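Shop notebook, April, evening

Came in at 7 to find that Narendra had re-homed the left wrist again and written "should be fine" on the whiteboard. It was fine. I have left the words up as a warning to future generations.

Fixed first: the cable clip on the right forearm. Ehab printed a new one in the flexible filament and it has the grip of a wet noodle, so I put the old one back with a longer screw. The slack still hangs in a loop on the outside of the arm. I've turned the elbow through its whole range by hand and nothing catches, so the loop stays until somebody has a better idea and the patience to reprint it.

Next, homing. The Rurton script now runs both arms one after the other, which takes longer and has cut down on the swearing. Left shoulder still reports a small offset after a cold start. I wrote a correction into the config and put my initials beside it so that Zofia knows who to shout at.
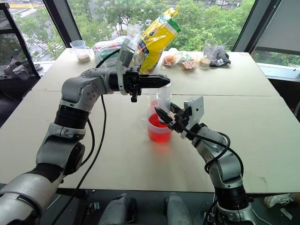

Speed is where I lost most of the evening. Wycliffe had both arms capped at 30 percent and I had quietly raised that to 70 last week, on the theory that a robot which takes all night to move a cup isn't saving anyone any labor. With dry parts, 70 looks great. With liquid you get a wave. So for the cup-in-the-jug job I went back to 30, right arm doing the dipping and left gripper parked close to the rim, and I filled the jug about two-thirds with the red stuff because red is easy to find on a white table when it goes where it shouldn't. Clearance between the left fingertips and the jug is tighter than I'd like. I want the left arm's waiting pose moved up and back before anyone touches the speed again, and yes, by "anyone" I mean me.

Grip force on the cup is the other headache. Too low and the cup turns in the fingers, too high and it goes oval, and the gap between those two is one notch on Ebuka's slider. He says the slider is "plenty fine." I'd like to see him pour his own coffee with it. Asked him to split the bottom of the range into smaller steps, and he said he'd look at it after the Mornside open night, so I may do it myself and let him complain about my variable names.

The seam between the two tables needs watching too. Push one table a little and every position saved on the far side is quietly wrong. Taping the legs would do for now. A clamp underneath would be better, and Zofia has a pair she claims she'll bring back.

To do:
Move left waiting pose (me)
Finer force steps (Ebuka, or me, with bad variable names)
Stiffer clip for right forearm (Ehab, NOT the flexible filament)
Clamp the tables (Zofia)
Ask Wycliffe if the cap can live in one file instead of 7

Config saved as "jug_slow". Arms powered down, paper towels on the shopping list.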